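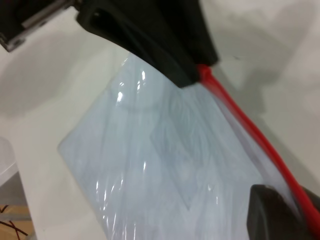

Where do the bagged things go once they're packed?
Into the hall closet on Mendoza, top shelf first, then whatever fits under the coats.

Packing week at the Mendoza place. Sorry for the order, putting this up between loads. Started April 15, 2021, still not done.

Clear bags for anything soft. Pale blue stuff in this one, label to come. Creases wont hurt it.

Iraís Arellano has the list of what goes to Grimbridge and what stays. Ask her before you open a bag, please. Tape and markers in the kitchen drawer, left side. We have 7 rolls, should be plenty.

Heavy coats wait till October. More pics when I get teh upstairs closet emptied.

Rigoberto P., bring back the step stool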